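Gripper opens by itself mid fold, drops the waistband. Fault or safety thing?
Asked by Maritza Sotelo
Tags: grippers, hand-held, laundry, calibration, encoder

Hi all, hope this is the right board. I'm doing clothes folding with a pair of hand-held grippers, shorts mostly, on a bed. Left one is fine. Right one keeps letting go. I squeeze, pads close, I lift the waistband, and somewhere in the second fold the pads drift open and I lose it. Position reading in the log doesn't agree with what the fingers are doing either.
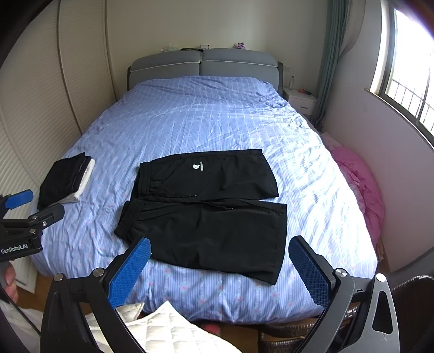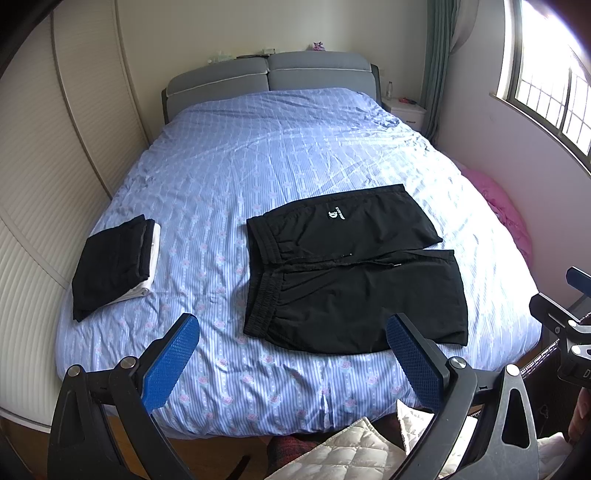
Both shots: two pairs of black shorts laid flat, pads wide open, folded pile on the left side of the bed.

Details, sorry for the mess:

- encoder reads 1287 fully closed and should read 4000 fully open. Left one does exactly that. Right one tops out at 1980 sometimes, then next squeeze it's back to 4000 like nothing happened
- logging thru Flengate, no error shown, just the number jumping
- happens more with elastic waistbands then with flat hems. T-shirts almost never
- already swapped the USB cable. Same
- wiped the blue pads with alcohol. Same
- re-ran zero twice. OK for a few minutes then bad again

Other thing, and this is the part that bugs me. Yesterday it snapped shut when I was reaching across to straighten a leg and caught the side of my finger. Not bad, red mark, no blood. But I didn't squeeze the trigger, or I don't think I did. Can these close on their own? There's a spring in there, I know that much.

I have a whole pile of episodes recorded with the bad readings and don't want to bin them if I don't have to. Need to be working again Monday.

Edit: firmware is 922, both sides. Forgot to say.

3 answers

Answer 1 (accepted)
Valter Amaral

Stop using the right one till you've had the cover off. Finger first, data second.

Had this same pair of symptoms on mine. Two faults that look like one, or one fault doing two things, depends how you count. What it was for me: the little set screw that holds the encoder magnet on the shaft had backed out. Magnet slips on the shaft under load. Elastic pulls back on the pads harder than a flat hem, so you see it on waistbands. Number is wrong, fingers are somewhere else.

The letting go / snapping is next door to it. Same shaft carries the trigger link. If that clamp is loose too, the link rides up, hangs, then drops over and the spring does the rest. So yes it can move without you.

What to do:

1. Unplug. Cable out, not just software closed.
2. Wedge the fingers open with something soft before you touch the cover. Folded cloth is fine. Do NOT put a thumb in there.
3. Cover off, look at the shaft from the end. Put a dot of paint marker across shaft and magnet holder.
4. Take the wedge out, keep fingers clear, open and close it maybe twenty times by the trigger. Dot lines up still? Then it's not this, and come back and say so. Dot split = magnet is walking.
5. Clean the screw, tiny drop of medium threadlocker, snug it. Small screw, it strips if you lean on it. Same for the clamp on the link.
6. Leave it overnight. Really. I didn't and did the job twice.
7. Re-zero, then check open reads 4000 and compare to the left.

Check the pivots while you're in there, any side to side wobble in the arms and the pads won't meet square. Then it lets go of thin stuff whatever the encoder says.

About your episodes: the ones where it jumps to 1980, I'd throw out the gripper width for that hand, keep the video. You can't fix it with an offset becuase the slip isn't the same each time. Anything before the first jump in a session is probably ok if the closed number is still 1287. Plot it, you'll see the step.

 Maritza Sotelo
 Dot split after six squeezes!! Magnet holder turns by hand, barely any grip at all. Clamp looked ok but I did it too. Leaving it till tomorrow like you said. Thank you

 Valter Amaral
 Good. Do the left as well, if they were built the same week it'll go next.

 Maritza Sotelo
 Update, 4000 every time so far, did a long run on waistbands and no drift. Hasnt snapped either but I'm keeping my hand out of the gap anyway.

Answer 2
inga_bench

Might be firmware. We had jumps on 922 that cleared when we rolled back one. Ours were jumps on both hands at the same time though, so maybe not yours. Worth a look if the screw thing doesn't pan out, takes five minutes. Back up your calibration file first, the rollback wipes it and the tool doesn't warn you.

Also for the pinch: tape over the inside edge of the linkage where the two bars cross. Gaffer tape, one strip. Doesn't stop it closing but it's less of a scissor.

Answer 3
Hanumlow

same problem here, did you fix it? mine is only the left

 Valter Amaral
 Read the answer up top. Paint dot test first, then open a new question with your numbers.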